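Pressemitteilung
25.04.2022

Garance räumt die Küche auf: neue Reihe rund um Besteckhalter, Körbe und kleine Regale

Ich schreibe diese Mitteilung diesmal selbst, weil mir das Thema so am Herzen liegt (und weil ich beim Aufräumen sowieso nicht still sein kann!). Seit Februar sammeln wir bei Garance Ideen für Küchen, in denen der Platz knapp ist. 1.377 Zuschriften sind gekommen, und ich habe wirklich viele davon gelesen – am liebsten die über Schubladen, die nicht mehr zugehen.

Daraus ist unsere Reihe »Sarkuretti« geworden. Es geht um den Tisch vor der Küchentür, um Löffel und Stäbchen, die man beim Kochen schnell greifen will, und um das Gemüse, das nach dem Einkauf erst mal irgendwo landet.

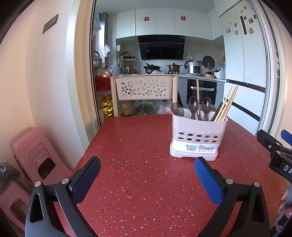 Löffel und Essstäbchen im blassrosa Halter, hinten der Blick in die Küche mit Wok und Topf auf dem Herd.

Mein Tipp für den Anfang: alles Besteck raus, sortieren, und nur das Lieblingszeug kommt zurück in den Halter. Stäbchen und Löffel dürfen sich den Platz ruhig teilen, das sieht auch noch nett aus!

Das Begleitheft erscheint in einer ersten Auflage von 600 Stück und liegt ab sofort kostenlos in unserem Laden in Cundthorpe aus. Wer über die Reihe berichten möchte, bekommt Heft und Bildmaterial gern von uns zugeschickt, eine kurze Nachricht an die Pressestelle von Garance genügt.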